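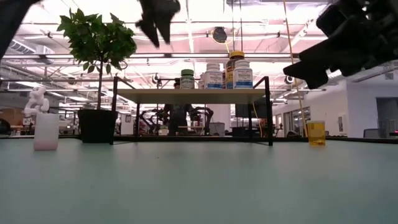

How do you keep vitamin bottles from taking over a table? Give them a small raised shelf of their own and keep everything else off it.

Home | How-To | Small Spaces | Contact

02/11/2019
By Ngaio Hollis

I love this little project! A low stand with thin metal legs and a plain board lifts the bottles up where you can read every label, and the space underneath stays open.

Wipe the board and check the dates on your bottles. Line them up toward the back, labels facing out, with the tall ones wherever they don't hide a short one. Leave one end of the board free – you'll want it when you're opening caps.

Now the fun part: a small potted tree off to one side, maybe a little figurine too. Keep drinks down on the tabletop, and water the plant well away from the labels.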